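How I sort out my hair bits and bobs (and keep them sorted)

I've got long hair, a short temper in the mornings and far too many scrunchies, so I've had to get clever about where everything lives. It used to be one big drawer in our flat in Flolcombe, and by July last year I couldn't shut it! So I tipped the lot out and started again, and I've stuck with this method ever since.

First, get everything into one place. I do mean everything – coat pockets, gym bag, gear stick of the car, the bathroom windowsill. I use my bed because it's big and nothing rolls under the fridge. Give yourself 30 minutes and put the kettle on first.

Next, make piles by how you use things. Mine are everyday, going out, and sleep. Stretch each band between your fingers, and if it doesn't spring back, bin it. Pull off any old hair while you're there (a seam ripper gets through the worst of it, but go gently near the elastic).

Now pick a tray. Shallow is best, with a bit of a rim, so you see the lot at a glance and don't have to rummage. I keep seven scrunchies out at most and the rest go in a shoebox on top of the wardrobe.
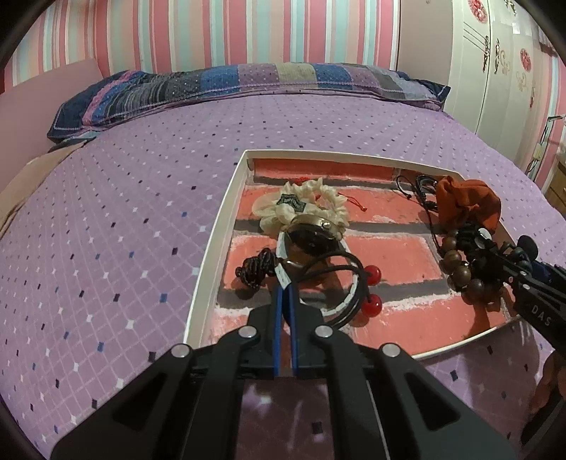 A reader wrote in to say trays never worked for her, and that she threads her scrunchies over a kitchen roll holder instead, fancy ones at the bottom and plain ones on top. She got hers from Viltel and reckons it takes up less room than a mug. I love this idea and I'm a bit cross I didn't think of it!

Washing is the last bit. I put fabric ones in a mesh bag on a cool wash, and do anything with lace or ribbon by hand in the sink with a drop of shampoo. Squeeze, don't wring, then dry them flat on a towel. Keep them off the radiator, as the heat ruins the elastic.

I go through the tray again every three months or so, usually when I can't find my favourite black one.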